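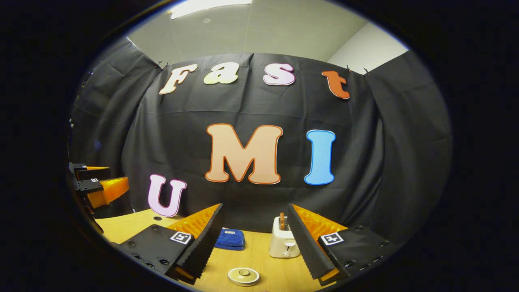 *Gripper at the bench, orange pads and tags in view*

**Nillness**

My orange finger pads keep creeping on their mounts. I nip the bolts up, do 25 grabs and the left one has shifted again, so the tag on its block sits skew and tracking goes daft. Do I need new pads, or am I fitting them wrong?

**Clananitz**

Had this all through March! Take both fingers right off, wipe the faces with alcohol and let them dry (properly dry, I gave mine 12 minutes). Then a dab of medium threadlock, and tighten the bolts a bit at a time, swapping sides as you go. Check the teeth too – if they're rounded over you'll be squeezing harder than you should. Redo your tag calibration after, or you'll chase your tail like I did.

**Rendthorpe**

just buy new pads, mine were shot after 8 weeks

**Magalhães**

Threadlock yes, but keep it off the plastic, some sorts crack it.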